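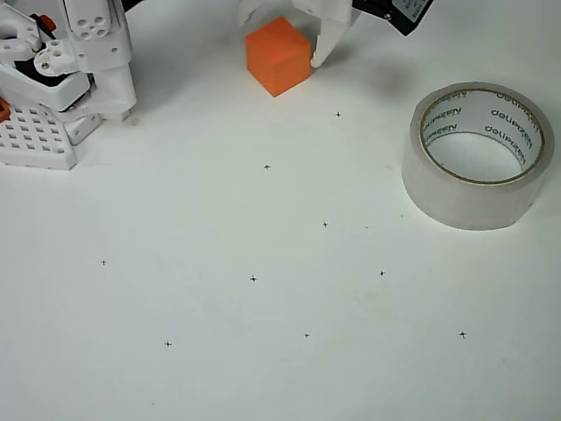
Cell Technician, Part Mechanic, Part Nursemaid (Vasville, full time)

Robles Bench Automation is hiring one person to look after one machine. We have other machines, and other people look after those. Yours is called Adel, it sits at the back of the shop by the window we had to paint over, and it picks up small objects and puts them down again, all day, on a white table marked with little black crosses. When it does this well, our customers learn which grippers they should buy. When it does this badly, they learn that too, and then they call us.

The last technician, Xóchitl Hinojosa, has moved upstairs to design the next cell. She has promised to answer questions until the end of January and has asked us to print that date in the ad so you'll see it.

What you'd be looking after

Adel is a two-station cell. One side runs a black-bodied gripper with white fingers. The other carries a white hand made of plastic brackets and servos, which is more talented and complains more. They share a tabletop and, on bad days, the same six inches of it. The usual test pieces are foam cubes, tape rolls and whatever else a customer mails us in a padded envelope with no note.

The work, in the order it tends to land on you

Mornings start at 7:30 with the homing check. You bring both stations up, send each one to the crosses, and write down how far off it is. If a station is off by more than the sheet allows, you find out why before anybody presses Run. Usually it's a bracket screw. Sometimes it's a servo horn that has slipped one tooth. Once it was a sandwich bag, and we'd like to leave that there.

After that you swap fingertips, re-tension what needs it, and log every part by the number on the bin. The white plastic brackets are printed in house and they do crack, generally around the screw holes and generally at 4 p.m. You'll print the spares yourself. The printer is a Zinetti and works fine if you level it every time, including the times you're sure it doesn't need it.

Servos get pulled for inspection at 2000 hours and replaced at 3000, whether or not they seem happy. Please don't be the person who lets one go to 3400 to see what happens. We had that person.

Cable routing is yours. Everyone who has ever worked on the cell has had a theory of cable routing, and you can see the layers, like tree rings. You are welcome to start over.

The table is yours as well. It gets wiped down with the mild stuff in the clear bottle. The strong stuff takes the crosses off, and then someone spends a day with a square and a fine marker putting them back.

Program changes go through Soledad Gallegos, who runs the floor. You can edit speeds, heights and grip force on your own. Paths get a second pair of eyes, and at Robles those eyes are hers until she's on vacation, when we mostly don't change paths.

You should have

Two years or so of fixing things that move under their own power. Packaging lines, printers, pinball, CNC, a combine, we don't much mind. Formal robotics training is nice, and if you have it we'll pay a bit more.

Steady hands with small screws, plus the patience to go looking for the one you dropped.

Enough electrical sense to read a wiring diagram and to notice when the diagram is wrong. Ours is wrong on page two. We tell everyone at the interview and they're still surprised.

Willingness to lock out the cell every single time you reach in. This is the only line in the ad that isn't negotiable, and it's the one we'll ask your references about.

Legible handwriting. The log is a paper binder. There was a tablet for a while.

You don't need a degree, a cover letter that uses the word "passionate," or your own tools. We have tools. If you prefer yours, engrave them.

Pay and the rest of it

$30 an hour to start, with a review after six months. Health and dental from the first day. Paid time off that we expect you to take. The shift is 7:30 to 4:00, Monday through Friday, with the occasional late evening when a customer is visiting and the white hand picks that afternoon to lose a finger joint. Late evenings are paid at time and a half and come with pizza, the good kind if Soledad orders.

Parking is free. The coffee is also free and priced about right.

How to apply

Send a résumé, or just a page about the last thing you repaired: what was wrong, what you thought was wrong first, and how long you believed it. We read the second kind sooner. Put job 1012 in the subject line or it goes to the sales inbox, where it will be answered with a catalog.

Anyone we'd like to meet gets a two-hour paid visit. You'll do a homing check with Xóchitl watching, change a set of fingertips, and talk through a fault we've put in on purpose. If you find one we didn't put in, tell us, and we'll count it in your favor and fix it after lunch.

Applications are open until the job is filled. Please don't phone the shop floor, where the phone is next to the compressor.

We use cookies to remember your preferences and see how visitors use this site. Accept all | Manage settings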